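The Water Diviner of Plattner

The man from Civia charged my mother $100 to find water, and she paid him in cash before I'd got the ute parked. He had two bent wires and a certificate from somewhere called the Lallex Institute. I asked where that was. He said overseas.

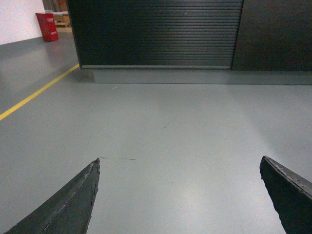
He walked the bottom paddock with his elbows tucked in. Mum followed, holding her hat. It was January 2019 and the dam had been mud since October, so I suppose anyone with a bit of patter could have had her money.

"Strong here," he said, beside the willows.

"There's willows," I said. "Course it's strong."

Mum gave me a look.

He reckoned 600 litres an hour, sweet water, and he knew a driller in Mamine who'd do it for 2,000 flat. I asked if the driller was his cousin. Brother-in-law, he said, not at all embarrassed. 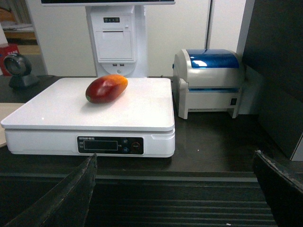

What the driller found

Clay, for the first day. Then grey clay. He sat on the tailgate eating our sandwiches and told me the wires were never wrong, only early.

On the second afternoon the bore coughed and ran brown, then almost clear.
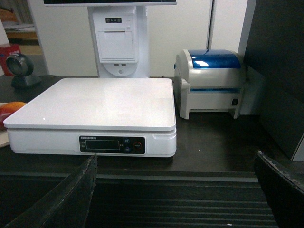 Mum cried a bit. I filled a jar and held it up to the light, looking for whatever was wrong with it.

"Well?" she said.

"You could dig anywhere along that creek," I said.

She took the jar off me and drank half.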